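May, 4:40 p.m.
By Hatsue Miyazaki
48 shares | 17 comments

Kitchen robot passes on plates, struggles with pans in Flikavholm trial

FLIKAVHOLM – The two-armed kitchen robot that has been working at the Zapata Street community kitchen since the start of spring can put away a rack of clean plates, wipe down a table and carry a tub of potatoes from the pantry to the prep counter, and it can do all of that well enough that most of the regulars have stopped turning around to look. What it can't do yet, at least to the satisfaction of the people who cook there, is wash a pan.

That was the short version of the results shared over coffee and a very good rhubarb cake at the kitchen this month, where Restesik, the company that builds the robot, invited the cooks and a handful of neighbors to hear how the trial has gone so far. The long version took most of the afternoon, and I'll try to do it justice, because the people in that room had opinions and they were kind enough to share them with me while their own dishes were waiting.

The robot is called Valura. It stands on a wheeled base, reaches about as far as a tall teenager, and has soft-tipped fingers that the company says can be rinsed under a tap. Over the trial it was asked to do 600 separate chores, picked from a list the cooks drew up themselves. Some were easy, like moving folded towels to a shelf. Others were the sort of thing you'd do half asleep at home and never think of as a skill until you watched a machine try it: getting a lid off a pot when steam has sucked it down, say, or picking one spoon out of a drawer full of spoons.

Plates were the big success. Valura put away plates on 200 of those occasions and broke very few of them, and Anneke Brandvold, who runs the lunch service, told the room she would happily keep it on for that job alone if the price were ever one that a kitchen like hers could pay. "I have put away plates since I was nine years old," she said. "I don't feel I'd be losing anything."

Pans were another matter, and here the conversation got livelier. The robot tried to wash 105 of them, everything from little egg pans to the wide, heavy ones used for frying rice, and the cooks sent back more than half. Sometimes there was food left up near the rim. Sometimes the handle was clean and shining and the bottom hadn't been touched. Now and then the machine scrubbed so carefully, and for so long, that somebody took the pan away from it just to get supper started!

Part of the trouble, as Restesik's field engineer Dario Venn explained it, is that a dirty plate and a clean plate look quite different to a camera, but a seasoned pan is dark when it's dirty and dark when it's clean. Water makes it shine. So does grease. A person tilts the pan toward the light, runs a thumb across the surface and knows straight away, and the robot has to be taught to do some version of that, with fingers that don't feel nearly as much as yours or mine do. Then there's the weight. A pan with water in it wants to tip, and the water moves around while you're holding it, and the arm has to keep adjusting while the other arm scrubs.

"We had a whole week where it was very good at washing the sink," Venn said, and the cooks laughed harder at that than at anything else all afternoon, mostly, I think, from having been there.

There's also the matter of how a pan ought to be washed in the first place, and on this the kitchen itself is far from settled. One camp holds that a carbon steel pan should never meet soap, only hot water and a rough sponge, and should go back on a warm burner to dry. Another camp uses a drop of soap and is tired of hearing about it. Brandvold said the robot had at one point been shown both ways by different cooks on the same shift, and that she couldn't blame it for looking confused, although Venn was quick to say it doesn't look like anything in particular and that the pause was the software waiting for a new plan.

For the time being the pans have gone back to human hands. Valura brings them to the sink, one of the cooks washes them, and when they've been dried the robot hangs them on the rack. The hanging works nicely, after some early trouble with handles that had a small hole in the end and handles that had a big one. Rinsing is under discussion. The scrubbing is not, at least until fall, when the company hopes to bring a new set of fingertips with better feeling in them.

I asked whether this was a disappointment, and got different answers depending on who was nearest the cake. Venn said his team had expected pans to be hard and had put them on the list for that reason. A retired school cook named Oluchi Farrant, who still comes in to make soup, said she had been hoping very much for the pans, thank you, and had been promised no such thing, so she supposed she'd only fooled herself. Her wrists bother her in the evenings. She would give up a good deal, she told me, to walk away from a sink of soaking pots and come back to find it empty.

Her grandson, who had come along to carry the soup pot to the car, wanted to know whether the robot could do laundry. It can move a basket, and it can fold a hand towel if somebody lays the towel flat first. Shirts are still beyond it. Fitted sheets got a groan from the whole table, and Venn said with some feeling that he couldn't fold those either.

Speed came up more than once. The robot wipes a table at a pace that Brandvold described as thoughtful. Where one of her cooks will clear and wipe the long table between the first and second lunch sittings without breaking off a conversation, Valura needs nearly the whole gap between them, and has to be moved out of the way if people arrive early, as people who are looking forward to their lunch tend to do. At night, when the place is closed, none of that matters much, and it was the overnight work that seemed to please everyone. The cooks come in to a dry floor, stacked plates and chairs in their rows, and several of them said it was a lovely way to start the morning.

The company also visited a hardware store a few doors down, where a second machine has been trying its hand at restocking. It handles boxes with a flat side very well and bags of grass seed rather badly. The owner has asked that it stay off the aisle with the loose screws for now, and Restesik has agreed, but the staff there have grown fond of it for the early deliveries, which used to mean a cold half hour on the loading step.

Nobody at the meeting seemed to think any jobs would be going away soon, though it was asked, and asked seriously, by a young man who washes dishes there in the evenings and is saving for a course. Brandvold told him in front of everyone that his shifts were safe through the end of the trial and that she would put it in writing. He has since been helping the engineers by telling them which pans were properly clean and why, and they pay him for that time separately.

The trial runs through the summer. Neighbors who'd like to watch the machine at work can stop by the kitchen's side door during the afternoon quiet spell, and there are 50 places at the open supper next month, when Valura will set the tables and the cooks will do everything else. Bring a container if you want to take soup home. Sign-up is on the sheet by the coat hooks, and it was filling quickly when I left.

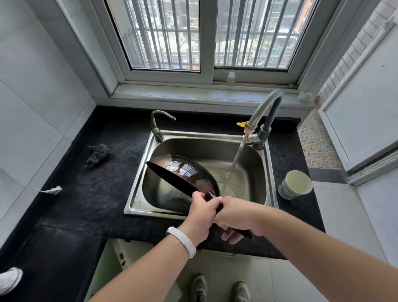 Can a home robot wash dishes from start to finish yet?

It can handle parts of the job, such as carrying and putting away plates, but most kitchens would still need a person for scrubbing pots and pans and for checking that they're clean.

More local news
Hardware store extends early delivery hours
Flikavholm library adds evening repair table
Zapata Street crossing to be repainted
Rhubarb season off to a strong start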